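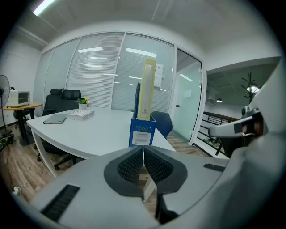
Desk station, blue box task, hand-held gripper, second gripper at right.

Notebook, Wednesday, August

Station rules for hand-held collection, second pass. The first set was written for the bench at Sendville and does not carry over well to an office room. Notes as I went, cleaned up a little after lunch.

Count on the drive this morning: 1,424 episodes for the Gitow set. I pulled 59 from the desk tasks and went through them at half speed. 46 pass under the old rules. Most of the rest fail on the start pose or on clutter near the target object, which the old rules only cover with "keep the area tidy." That is not something two people can apply the same way, so I am replacing it.

Floor first. Cables on the floor at the left and a power strip near them. The operator looks at the object and the fingers, not at their feet. New rule: walk the path before putting a hand in the grip, move cables to the wall, tape anything that has to cross. Whoever is operating does this personally, even if the last operator says it was done. Same for chairs. Push them in or roll them out of the path, and leave them there for the whole block.

Desk. I went back and forth on whether the notebook, the book and the potted plant should go. Decision: they stay. Drakness wants ordinary rooms and a stripped desk is no use to them. What matters is that nothing loose sits between the fingers and the target at the start, and that background items are not shifted in the middle of a block. If one gets knocked, finish the episode, mark it, put the thing back and carry on. Do not stop the recording to fix it.

Toaster oven on the side table: unplugged during any block, whether or not it is part of the task. Standing fan off too. Add both to the opening checklist under "room."

Fingers. Check the mesh padding on both before each block. Look for lifted corners and grit. Wipe with a dry cloth, no solvent, until we hear back from Van der Linden on what the adhesive tolerates. If the padding on one finger is replaced, replace the other at the same time and write it in the log with the episode number. We have a stretch of last month's data where I can't tell which pads were on.

Start pose. Open the fingers fully and hold still for 5 seconds with the target in view between or just above the tips. Old rule said "pause briefly" and people paused for anything from nothing to a long breath. With two grippers, both hold for the same count and the second one stays clear of the line to the target.

Packages with a clear or translucent window: grip on the solid part or the edge where the task allows it. Do not squeeze the window to test it. If a package dents, retire it from the set and note it, do not turn the dent to the back.

Privacy. Glass partition and an open door in this room. Rule is blinds closed and door shut before recording, sign on the outside. Today the door was open, so I am holding this block until somebody else has looked through it for passersby. Also read any paper posted on the glass before starting. Names or phone numbers come down first. Labels on boxes are fine if they are product labels, not if they are shipping labels.

Lighting: ceiling lights on, same state all block. Reflections in the glass are accepted.

To do
- retype the opening checklist, one page, large print
- ask Drakness if a marked episode with a knocked item counts toward the total
- rerun the failed ones against the new rules and see how many change
- cable covers, two lengths
- Gitow naming: the room code is still missing from the desk files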